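Review: Guvenance kicking tee and holder set, one season in

Quick one, I have a bus to catch. I help out with the kickers at Tusevdale, a small college program, and we ran the Guvenance set from camp right through to the last game. People keep emailing to ask if it's worth it. Short version: yes for practice, maybe for everything else.

What you get. Two block tees (one inch, two inch), one upright holder for when you're kicking alone, a drawstring bag, a folded sheet of instructions I lost in the first week. No pump, no ball. Came to 100 dollars with shipping, which is steep for rubber and a bit of metal.

The holder first, that's why anyone buys this. It's a tripod with a bendy arm that pins the top of the ball. Older one we had, the Imby, would let the ball creep over to the left if there was any wind at all. This one stays put. You set the lean, you kick, arm swings clear. I never saw it clip a foot. Paloma Ambrose, our kicker this year, put 281 balls through it before the rubber tip wore smooth, she keeps a notebook on these things. Replacement tips are sold in pairs and cheap enough. Buy one pair with the set and save yourself the wait.

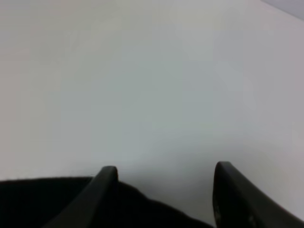

Plain and pale, nothing on it.

The tees. Two inch is fine. One inch is better than fine, it's the reason Paloma stopped fighting me on getting off the high block. She came from a high school where everybody kicked off two inches and you don't get any block at all on field goals in college, so you have to wean them down. Two weeks on the one inch, then the ground. Her contact got lower and cleaner and the ball quit coming out like a knuckleball. From 23 yards she was money by April. Further out, still a work in progess, but thats not the tee's fault.

Grip on wet turf is so-so. The little nubs underneath are shallow. On grass no problem. On our practice field after rain the one inch slid twice in the same session and I went and got the old Owen block out of the shed, which weighs more and doesnt move for anything.
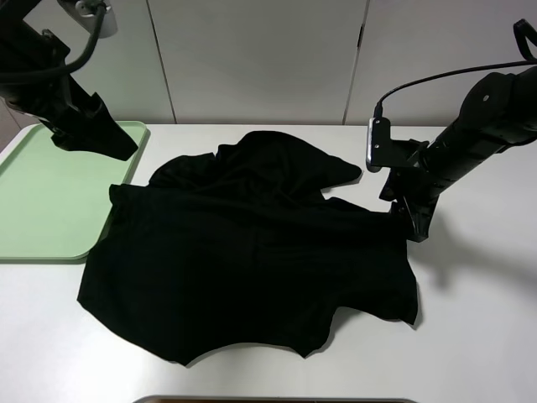
Now the bag. Hate the bag. Drawstring frayed, no pocket for the spare tips, and the tripod legs poke through the bottom if you drop it in wrong way round. It also holds the damp, so whatever goes in with the gear comes out smelling like gear. Put nothing in there you plan to wear. A black T-shirt left crumpled up on a white table, folds everywhere, is still better off than one at the bottom of this thing. I moved the whole set into a milk crate.

Other stuff. Legs are a dull silver and hard to spot in long grass, so wrap some bright tape round one. The hinge wants a drop of oil every month or so. Pao-chu Chow, who snaps for us, thinks the holder makes kickers lazy about timing, and he has a point – you get no snap, no hands, no laces to worry about. We cap it at half of practice and do the rest with a live hold.

Would I buy it again. Holder, yes. Tees, only if you're coaching a kid off the high block. If they sold the holder by itself for less I'd have two.

Four out of five. Lost the one on the bag.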